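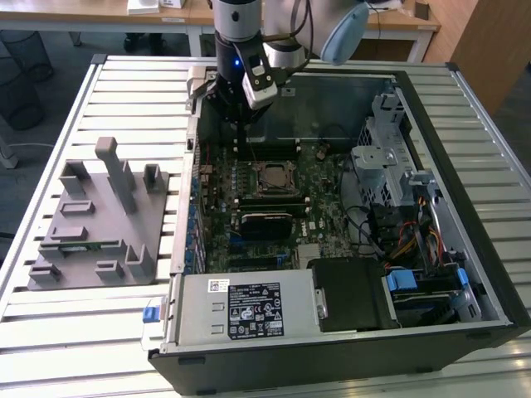
Search the community Go All topics My topics

Taking a group to the Volska robot open day: what will they get to see?

Posted by Padmavathi Mudaliar, 2019-08-21

Hi everyone! I run a repair club at our library in Amalholm and I just got us signed up for the open day at Volska, the one where they show a robot arm working on desktop computers. I am so excited about this, I've been telling everybody who will listen. We spend our evenings with old towers open on the table, so seeing a machine reach into one is pretty much our dream outing.

My problem is that the sign-up page says almost nothing. There will be 10 of us, mostly teenagers plus two retired folks who know more than I do. How close do you get to stand? Is it a show where the thing waves at you, or do they do real work on a real computer? And should I teach the kids anything first so they aren't lost? A couple of them have never opened a computer (they joined last week).

Also, if anyone knows whether it's loud, one of ours wears hearing protection and I'd like to tell her mom.

Sumathi Chettiar

Oh, you are going to love it! I went to the July one with my nephew and we talked about it the whole ride home.

It's real work. They take an ordinary office tower, lay it down flat with the side off, and the arm comes at it from overhead. The job they were showing when we went was memory: picking up a stick and getting it into its slot on the motherboard. If you've ever done that with your thumbs you know it takes more push than feels polite, and you have to get it lined up first. Watching a robot sort that out is so much more interesting than I expected. It creeps down very slowly, stops, shifts over by a hair, and then goes again. My nephew was whispering "go on, go on" at it.

Some runs went well and some didn't, and I liked that they let us see both. On one try the stick went in crooked, and the young man at the controls backed it out and started over, and he was cheerful about it. Then he explained what had gone wrong, which he put down to the way the stick was sitting in its holder when the arm picked it up.
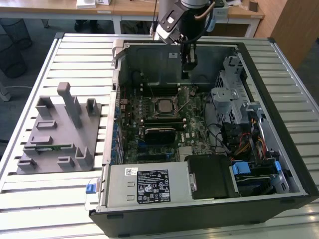
For the kids who are new, I'd spend one evening on the names of things. Get a tower on its side and have them find the processor, the memory slots, the graphics card, the drives, and the power supply. Follow the power cables from one end to the other. If you have an old office Dell, even better, they like those for the demo and your group will recognize the layout right away. Let each of them take out a memory stick and put it back, with the machine unplugged of course. Once they've felt how the little notch only lines up one way, they'll understand why the arm fusses over it so much.

Ask about the gray plate next to the computer! It's 3D-printed, and it has posts and holders on it so the parts sit in a known spot for the arm. I walked right past it at first, and then the lady at the door told me to go back and look. One of your teenagers may want to design one. My nephew has already drawn three, and they're all terrible, and I have them on the fridge.

You stand behind a tape line. Close enough to see the arm move, too far to see pins on a chip, so look at the big monitor for the small stuff. Loud, no. I'd call it a hum with a bit of whirring. The crowd was louder.

Anil Menon

Its good. Went last year. Parking is behind the Sastry building not in front, they tow. Bring water. The robot is slower than me at it but it doesnt get bored lol. I think they said 2,000 tries so far or maybe that was the other robot. Didn't see any waving.

Ermelinda Calado

I help out with the open days, so I can fill in a few things. Sumathi covered it so well that I was grinning at my screen!

We cap each session at 31 visitors, so your whole club can come in together. Please reply to the sign-up email with your number, and put "group" in the subject line. Sessions start on the hour, and the memory demo comes in the first half, so don't be late if that's the part your kids want. Anil, the count last year was 3,000 for the tabletop robot upstairs, and we've retired that display. You're right about the parking.

On the monitor, you'll be able to switch between the view from beside the table and the view from down at the gripper. I love the second one. You lose all sense of the computer as a box, and everybody starts guessing what they're looking at. 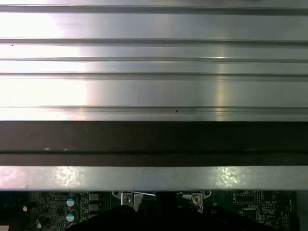
Capacitors are usually the first thing people shout out, then screws and brackets, and after that it gets quiet until somebody knows what an inductor is. Your two retired members may clean up at this! A flashlight and a spare motherboard at your club would be great practice. Have the kids put their noses right down next to the board and look across it sideways.

A few smaller things. Visitors don't touch the arm or reach over the table while it's powered, and we say so at the start, but it helps if the group has heard it from you already. There's a practice bench by the windows with an unplugged tower on it, and anyone can try seating memory by hand there. We keep a stopwatch on it. Last time a ten-year-old beat her dad and made him sign a piece of paper saying so.

Sound is what Sumathi said, a low hum. The one exception is the compressor in the next room, which kicks on now and then with a thump. If you tell me which session you pick, I can ask them to leave it off for that hour.

If your kids get hooked, ask at the desk for the Ilitz worksheet. It has the outline of the fixture plate with measurements, and they can change it however they like. We've printed a couple that visitors mailed in.

Padmavathi Mudaliar

Thank you all, this is wonderful! We're going to do the names evening next week and I've found two dead towers for it. Ermelinda, I've sent the email with "group" in the subject, and yes please on the compressor. I'll come back and post how the stopwatch went.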